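Laboratory Technician, Soil and Water Chemistry (Full Time)

Ziviment, Holside site

Reference: 349
Positions available: 1
Reports to: Laboratory Manager
Schedule: Monday through Friday, 7:30 a.m. to 4:00 p.m.
Contract: Permanent, after a probation period of five months

About the laboratory

Ziviment tests soil, irrigation water and plant tissue for growers, land managers and drainage districts. The Holside site handles all wet chemistry for the company. Sample intake, drying and grinding are done in the east building. Extraction, digestion and colorimetric analysis are done in the west building, where this position is based.

In the busy season, from September until the ground freezes, the site receives up to 950 soil samples per week. Most are submitted for the standard fertility panel (pH, organic matter, extractable phosphorus, potassium, calcium and magnesium). Nitrate requests peak a second time in spring. Water samples arrive year round and have shorter holding times, so they take priority over soil on every bench.

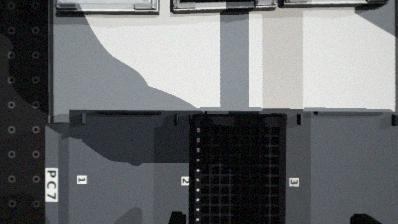
The technician will work mainly on extractable phosphorus and nitrate. Both methods are run in batches, with a reagent blank, a duplicate and a reference soil in each batch. Results outside the control limits are not released. The technician reruns the batch, records the reason if one can be established, and informs the Laboratory Manager the same day.

Duties

Weigh or scoop dried, ground soil into extraction vessels and record the sample mass where the method calls for it.

Prepare extracting solutions, color reagents and calibration standards from written procedures. Label each container with contents, concentration, preparation date, expiration date and initials.

Operate the reciprocating shakers, the centrifuge and the filtration racks.

Transfer filtrates and run colorimetric determinations against a calibration curve prepared that day.

Check pH meters against two buffers at the start of the shift and again after the midday break.

Verify pipettes by weight once per week and log the readings. Any pipette outside tolerance is tagged and removed from the bench.
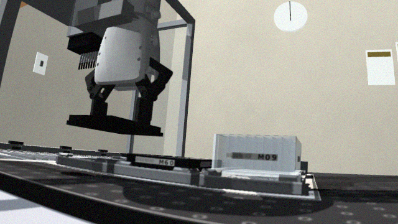
Enter batch records in Policarpio, the laboratory information system. Training is provided. Paper records are kept only for balance checks and waste.

Segregate acid, metal-bearing and non-hazardous waste, and complete the waste log before containers leave the room.

Wash and acid-rinse glassware on a rotating basis with the other technicians.

Assist with sample intake on Tuesday mornings, when the courier delivery from the outlying drop points arrives.

Required qualifications

Associate degree in chemistry, soil science, environmental science, agronomy or a related field. Two years of full-time bench experience in a testing laboratory will be accepted in place of the degree.

Working knowledge of molarity, dilution and unit conversion. Applicants invited to interview will complete a short written exercise covering these topics. Calculators are allowed.

Ability to follow a written procedure without modification and to document any departure from it.

Ability to lift sample crates weighing up to 40 pounds and to stand for most of the shift.

Normal color vision, or the ability to perform the color-dependent steps with reasonable accommodation.

Legal authorization to work. The company does not sponsor visas for this position.

Preferred qualifications

Experience with soil extraction methods, in particular Olsen, Bray or Mehlich 3.

Experience with flow injection or discrete analyzers.

Familiarity with control charts and with proficiency testing schemes.

A valid driver's license. The technician may occasionally be asked to collect water samples from the Skeketti drainage district, using a company vehicle.

Working conditions

The west building is climate controlled. The grinding room in the east building is noisy and dusty, and hearing protection and a fitted respirator are required there. Fit testing is arranged by the company during the first week. Strong acids are handled daily under a hood. Safety glasses, lab coat and closed shoes are worn in all testing areas. Contact lenses are permitted under safety glasses.

Overtime is limited to the fall season and is offered to all technicians in turn. It is paid at time and a half. Two Saturday shifts are mandatory for each technician during the season, and the dates are posted four weeks ahead.

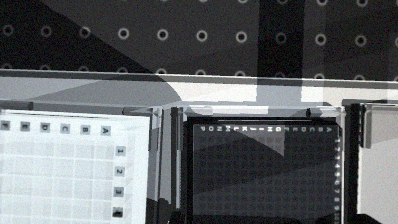

New technicians do not work alone on client samples until they have completed the training batches. There are five of these for each method, prepared from archived soils with established values. Training normally takes six weeks for phosphorus and a further three for nitrate. A technician who has run the same method elsewhere may complete the batches sooner, but none of them is waived.

Pay and benefits

The position is paid hourly. The starting rate depends on experience and is stated in writing before the interview. Benefits include:

Medical and dental coverage from the first day of the second month

Paid vacation, 15 days per year, plus public holidays

Retirement plan with employer match after the probation period

Annual training allowance of $3000, usable for college courses or methods workshops

Work boots and prescription safety glasses, replaced as needed

Vacation requests for the fall season must be submitted before the end of June. Requests made after that date are considered only if bench coverage allows.

How to apply

Send the following as a single PDF file to the Holside personnel office, using the application form on the Ziviment careers page:

A resume of no more than two pages

A cover letter of no more than one page, stating which analytical methods you have run yourself and on what sample types

Contact details for two references, one of whom must have supervised your laboratory work or coursework

Put reference 349 in the subject field. Applications without the reference number are sorted by hand and may be delayed. Transcripts are not needed at this stage and will be requested only from the selected applicant.

Applications are reviewed in the order received, and the posting stays open until the position is filled. Interviews are held on site and last 90 minutes, including the written exercise and a walk through both buildings. Please bring closed shoes. Travel costs are reimbursed for applicants coming from more than 50 miles away, on presentation of receipts.

Applicants who were interviewed for the sample intake position earlier this year may apply again and do not need to resubmit references.

Ziviment is an equal opportunity employer. Applicants who need an accommodation for the interview or the written exercise should note this on the form.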